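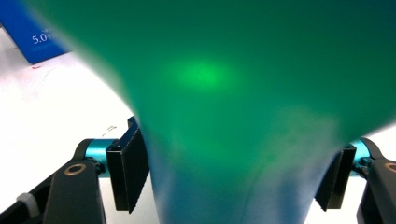

I've had the Skenport hand-held gripper on loan since May, and I keep finding excuses to pick it up! It's the kit from Imbridge, the one where you do the job with your own hands and the recordings go off to train an arm later. Mine came with 89 pages of manual (I read maybe half) and a list price of $500 for the base set, fingers extra.

What I like most is how fast you get the feel of it. Thin, see-through stuff is my usual test, since it's a pain for any camera, and I did 282 grabs before my wrists gave up.

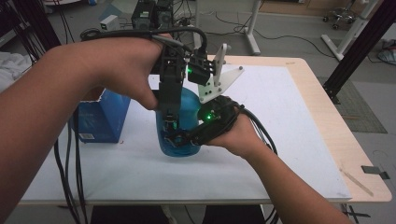

My one real gripe is the cables. Antonina Dovhaniuk tried it too and she'd pay another $200 for a wireless version, no question. I would as well. The loaner goes back next week, so if you want a turn with it, drop me a line before then.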